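Sun 4 July
Skella shape sorter, bench notes

Started late, the compressor was tied up. Notes are for me and for whoever picks up the bench next.

Reset the arm to the March config before doing anything else. The newer one still has the bad tool offset in it and I don't want to chase that again. Free drive felt stiff on joint 4 but loosened after a few minutes of moving it through its range. No faults on startup.

Tool calibration first. Four-point method, touched the pin in the jig from four directions, kept the result and typed it into the Skella settings file by hand. The Orlow script that is supposed to do this writes the length with the wrong sign. Left a note at the top of the script. Do not run it until it is fixed.

Board frame next. Taught three corners, jogging at 13 mm/s for the last bit. Had to redo the second corner, went past it and didn't want to guess. Saved as board_b. Please leave board_a alone, the Gurkent demo still points to it.

Then put the blocks out with no particular pattern and went round them by hand, bringing the tip down next to each one and writing the pose in the table. Slow, but these are the numbers the vision gets checked against.

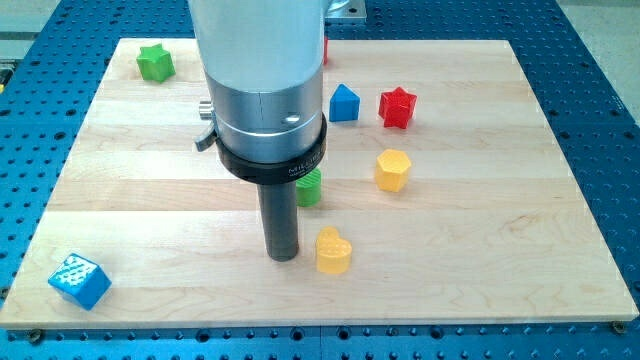 Hsiao asked whether the two stars need separate classes or one class plus a color, and would prefer the second, as the label list is already long and the sorting step only looks at color anyway. Fine with me. I'll change the label file so shape and color are separate fields. It means going through the old labels once, 211 of them, most of which a find-and-replace will handle.

While on that: the heart is the one I expect trouble with. The rotation fit treats every block as if it had a flat side to line up on. Cube and triangle are OK with that, hexagon too. For the cylinder I'm going to drop rotation altogether and just send the center.

Hover height is set to 200 mm for travel between blocks. Could be lower, but I'd like to keep it until the path planner stops cutting corners. Approach speed unchanged.

Ran the vision check 13 times without moving the arm. Positions held steady, rotation jumped on the heart in several of the runs, always by a half turn. So it's the fit and the camera mount can stay as it is.

Open items:
- fix sign in Orlow script
- split label file into shape / color
- heart rotation, try using the point as reference
- cylinder, skip rotation
- copy board_b to the shared drive
- grease for joint 4, check what we have in the cabinet

Arm parked, brake on, settings file saved with today's offset.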